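Subject: Re: [home-surfaces] Nutell sealer, anyone?

Blair Yule wrote:
> We did the kitchen with Nutell in May and I'm sold. The leaflet
> says it lasts 3000 wipes, and the man at Plavbridge said you can
> forget about stains after that. Two coats, let it dry overnight.
> I'd tell anyone with a light counter to go for it.

Blair, I'm glad you like it, but I'd slow down before telling everyone on the list to buy a can.

1. The 3000 wipes

Wipes with what? A damp cotton rag and a green scouring pad are different animals. The leaflet doesn't say how hard, how wet, or what they wiped up. I wrote to Plavbridge and asked. They sent me the same leaflet back. If "3000" means 3000 passes of a soft cloth over a clean sample, it tells me nothing about coffee left out until morning.

I also don't trust judging these things by eye. On a pale, blotchy finish like the one in the first and third photos, I couldn't tell you which beige patches are pattern and which are stain. The dark specks and light scratches are easier to pick out.

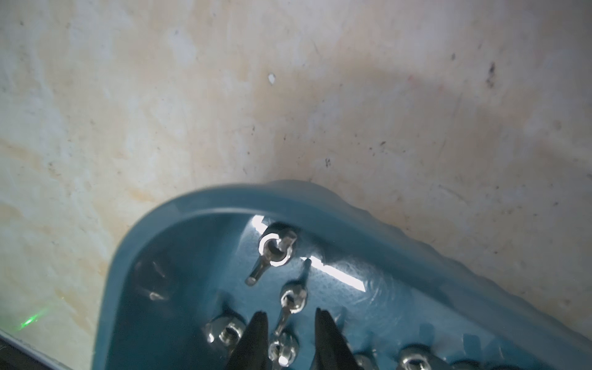
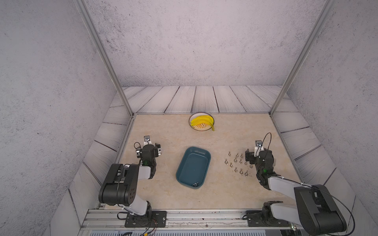
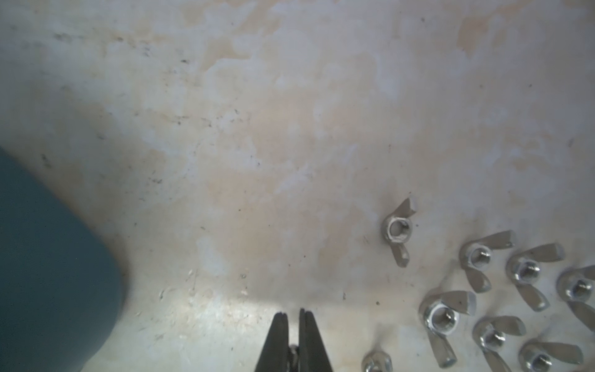
2. What you're sealing

Sealer is meant to soak into something porous. Plenty of counters sold with a marble pattern aren't stone at all, and a coat on those may just sit on top and peel. Put a few drops of water somewhere out of sight and leave them a while. If they don't darken the surface, I'd keep my money. Did you try that first? You didn't say.

3. "Forget about stains"

Pringle used to promise the same for their wax. I had the wax. I also had a ring from a jar of beets that outlasted the can. Rikuvia at least prints a list of what their sealer won't stop, and turmeric is on it.

What would change my mind is one counter, half coated, half bare, used for a winter by people who cook. Until I see that I'm sticking with dish soap and a trivet.

Anyone who has done a half-and-half, please post, even if it went badly.

Kenneth Gourlay

2 comments | 703 views
Contact the list owner | Messages copyright their authors | Back to top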